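Pleridley opens its gripper care bench to the public this September

Pleridley, the repair workshop in Tralutitz, is inviting visitors to see how a laundry-sorting robot is kept in good working order. The open bench starts in September and runs every Monday evening, with room for 12 people at a time.

The robot is called Ullis, and its job is to pick up socks and other small knitted items and put them where they belong. Soft things are hard work for a machine. A sock folds, slips, twists and catches on anything with an edge, so the parts that touch it need more looking after than any other part of the arm. Visitors will be able to follow that care from start to finish, and to have a go at some of it themselves!

Each session begins with the arm at rest and the power off. The fingertip pads are wiped down with a damp cloth, left to dry and checked for shiny patches, which are a sign that the grip is going. Then come the screws and linkages. Every screw is tried by hand with a small driver, and the joints are moved slowly through their full travel while someone listens for clicks. Fluff is the great enemy – it works its way into slots and behind brackets, and a soft brush and a pair of tweezers get more use on this bench than any computer.

Only after that does the team switch on and try a few garments, using the small camera at the wrist to see what the pads are doing up close.

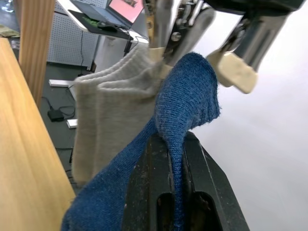

Blue and grey knits at the gripper during work with Ullis. The wrist camera gives a close view of the beige fingertip pads.

"I love this part of the work," said Yevhen Lytvynenko, who leads the bench at Pleridley. "You change a pad, you tighten 2 screws, and then you put a sock in front of it and watch. Knitted fabric tells you straight away if the pads are out of line. We learn something new from it every week, and I can't wait to share that with people who have never been this close to a robot arm."

The last part of the evening goes on pad changes. A worn pair comes off, the mounts are cleaned, and the new pair is fitted and lined up so that both tips meet along their whole width. The workshop keeps a written log of every change, open for anyone to read, and visitors who fit a pad will have their initials added to it.

Local tool library Falcão is lending 11 sets of small drivers and brushes for the season, so there will be plenty to go round. No experience is needed. Children are welcome with an adult, and long hair should be tied back near the arm.

Sessions start at 6.30pm and are free. Places can be booked at the Pleridley front desk or by phone during opening hours.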